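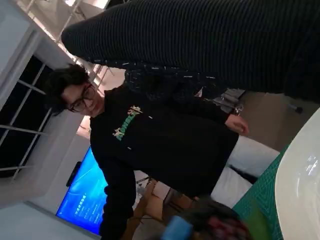
A printed sweatshirt, worn indoors after dark

The sweatshirt is a long-sleeved pullover for the upper body, made from a heavier knit than a T-shirt and a lighter one than most people would call a jumper. It was first worn for exercise. The name has outlived the habit.

Construction

The usual sweatshirt has a front, a back, two sleeves and three areas of ribbing, at the neck, cuffs and hem. Ribbed knit stretches across its ridges and springs back, at least for the first few years. The inner face is either looped or brushed; brushed fleece is softer when new and sheds on everything it meets in the wash.

The regional maker Modport sold its plain model in 21 colours, 12 of which were later found by the clothing writer Ojārs Uibo to be grey. His survey, The Umside Wardrobe, gives 511 pages to casual knitwear and remains the standard work, there being no other.

Printed fronts

Lettering across the chest is the most common decoration, often in capitals with a small emblem above. Black is a popular ground as it suits pale inks such as mint green and yellow. A print is designed flat and worn folded, so that long words tend to lose a letter or two whenever the wearer leans forward. Uibo regards this as a fault in the wearer.

Thick prints crack along the creases. Makers advise washing the garment inside out at a low temperature - advice printed on a label inside the garment, where it is generally read after the first hot wash.

Use

The sweatshirt is worn at home, at work where work allows it, and over other clothes in cold rooms. In the Lepik district it was the subject of a brief dispute in 1990s office dress codes, settled when the heating failed one January.

Storage

Folding is preferred to hanging, which stretches the shoulders. The Pratura method, a roll tucked into its own hem, saves drawer space and leaves a crease straight through the emblem.

See also: Cardigan; Fleece; Ribbing (knitting)

Last edited February 18, 2026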